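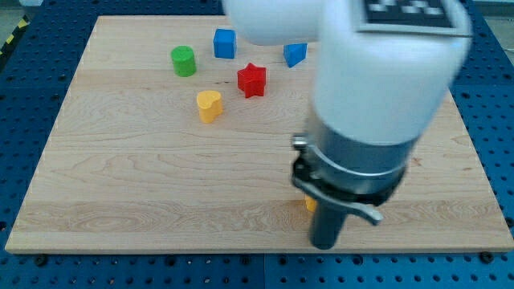
The sorting itself was never the hard part of the job, according to one packer on the early shift at Drorkovex in Trumimstead, who has worked the returns line for 10 years. It was doing it for a whole shift with your neck bent.

Drorkovex, which cleans and repacks children's building sets for rental libraries, began moving part of its returns work to robot arms in March. The first arm, known on the floor as Toprak after the bay where it was set up, practices on colored blocks before it is given any customer stock. Cylinders, cubes, stars and hearts are all among the shapes it has to learn to handle.

The company employs 67 people at the site and says no jobs will be cut this year. What changes is who does what. Until now, every returned set was tipped out, sorted by hand, checked for damage and boxed by the same person. Under the new setup, the arm does the first sort and staff take over at the checking stage.

Drorkovex handles 729 sets on a full day. In the trial period the arm's share has been held to 449, with the rest still going through the hand line. Managers said the split would stay where it is until the summer, when staff and management are due to review it together.

Opinion on the floor is mixed. Several workers said their shoulders felt better at the end of a shift. Others said checking all day is more tiring in its own way, as it takes steady attention and there is less moving around. One complaint that came up more than once was the pace - the arm does not slow down after lunch, and the checkers do.

The company has since added a pause button at each checking station, which holds the line without anyone having to call a supervisor. It has also gone back to rotating people between checking, washing and boxing every two hours, a practice it dropped a few years ago.

Six employees have been trained to set up the arm and clear stoppages. They receive a higher hourly rate while on that duty. A second group will start the same course at Gruvia, a training center across town, once places open up. Applications are taken at the shift office, and experience with machinery is not required.

Pay for checkers has not changed. Worker representatives have asked for it to be looked at, saying the job now carries more responsibility for mistakes. Drorkovex said the request would be part of the summer review.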